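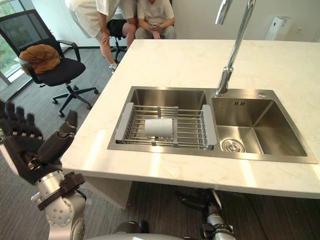

# Vornatside Shared Kitchen: Minutes of the House Meeting

**Date:** Jan 29, 2019
**Where:** the big room at Vornatside, with the chairs pulled up to the window end
**Present:** both floors of Vornatside, plus two guests from Drudis next door, who were very welcome and brought a lemon cake

## 1. Welcome and last minutes

We started a little behind time because the cake needed cutting and then, naturally, it needed eating. The last minutes were read and agreed, with one small correction: the bread bin was given to us by Drudis and not by Derese, as we had written. Apologies to Drudis, and thank you again for the bread bin, which gets used every single day.

## 2. The sink

This took up most of the evening, and it was a good-natured talk even where people disagreed. Everyone likes the double sink. The trouble is that we have never settled which side is for what, so one person's rinsing side is the next person's draining side, and things get splashed that were already clean.

After going around the room (some of us twice!) we agreed to keep the arrangement that most people have drifted into anyway:

- The left basin is for draining. The pull-out rack lives across it, with its gray end handles sitting properly on the rim on each side.
- The right basin is for washing and is to be left empty when you have finished, with the strainer rinsed out.
- Cups go on the rack on their sides or upside down, whichever suits the cup. There was a lively exchange on this point, with strong feelings for upside down, and in the end we felt that grown people could choose for themselves.
- The rack is for the cup or plate you have just washed. It shouldn't become a second cupboard, so please put things away by bedtime.

Somebody asked whether large pans could go on the rack too. The feeling was that they are better dried by hand straight away and put back under the stove, as the rods are quite slim and a full stockpot is asking a lot of them.

## 3. Care of the countertop

The marble on the island still gives us all pleasure, and we would like it to go on doing so. We were reminded that lemon juice, vinegar and tomato sauce can leave dull marks on marble, so please wipe up spills as soon as you see them, with a soft cloth and a drop of ordinary dish soap. No scouring powder, please, and no bathroom spray. Cutting is done on a board, always, even if it is only half a lime.

A quote for having the whole top cleaned and resealed has come in from Drukness at 2,000 dollars. There was a sharp little intake of breath at this. The kitchen fund stands at 3,058 dollars, so we could manage it, but it would leave us thin for the rest of the year, and the oven door is not getting any younger. We decided to ask Derese for a second quote and look at the two side by side in February.

## 4. Faucet and drains

One of the upstairs residents finds that the tall faucet splashes when it is turned on full over a spoon, and the rest of us recognized this at once. The advice is to open it gently. We also agreed to run hot water down both drains for a minute after any greasy washing-up, and to scrape plates into the food scraps pail first. Rice was mentioned more than once.

The overflow slots in the right basin were brought up as a spot that gets forgotten on cleaning day. They have been added to the list on the pantry door, just under "wipe the rim behind the faucet."

## 5. Soup supper

Our soup supper with Drudis will go ahead in February. We have 14 people coming so far, and there is room for a few more if they don't mind bringing a bowl. Two soups are planned, one of them without meat, and Drudis has kindly offered the bread. Washing up will be done in pairs, one washing and one drying, with everything going straight back to the shelves so the rack doesn't pile up.

## 6. Other matters

- Dish towels: we are short again. If you have taken some upstairs with your laundry, no hard feelings, but we would love to see them back.
- The carpet near the island needs a proper vacuuming along the edge, where crumbs gather. Downstairs will take it this month and upstairs the next.
- The lemon cake recipe was requested, and Drudis will send it over.

## To do before next time

- Ask Derese for a resealing quote: downstairs
- Buy a pack of soft cloths from the kitchen fund: upstairs
- Put the sink arrangement in writing by the pantry: downstairs
- Soup supper sign-up sheet: upstairs, together with Drudis

The next meeting is in February, at the usual hour, date to be posted on the pantry door.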